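I started Hindard after 2 years of watching robots get tested any old way, and I wanted some house rules! Our first one is simple: both arms stay slow near anything a customer could bend.

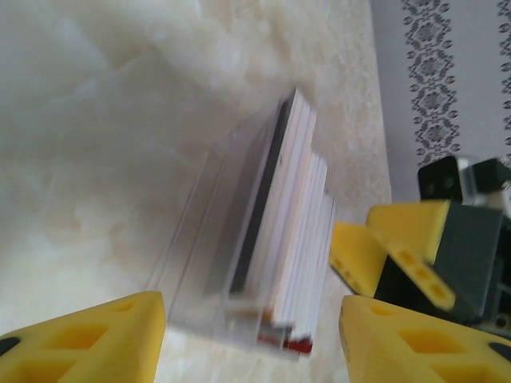
*Card handling at our Prillow bench*

We write the rules down in a little handbook called Mushi (151 pages, sorry, we do go on). Every task gets a written start position and a stop button check before anybody presses go.

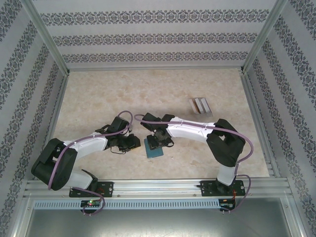

And if a rule gets in the way, we try it for 300 runs before we touch the wording. I love that part, even when it's slow going.

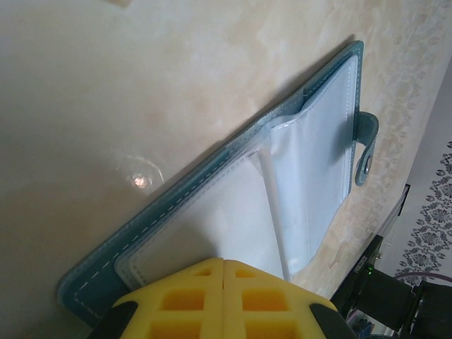 Clellen wrote to us in November that the stop check should come before the start position, and that five minutes spent there had saved them a whole afternoon. We've moved it up in the next edition.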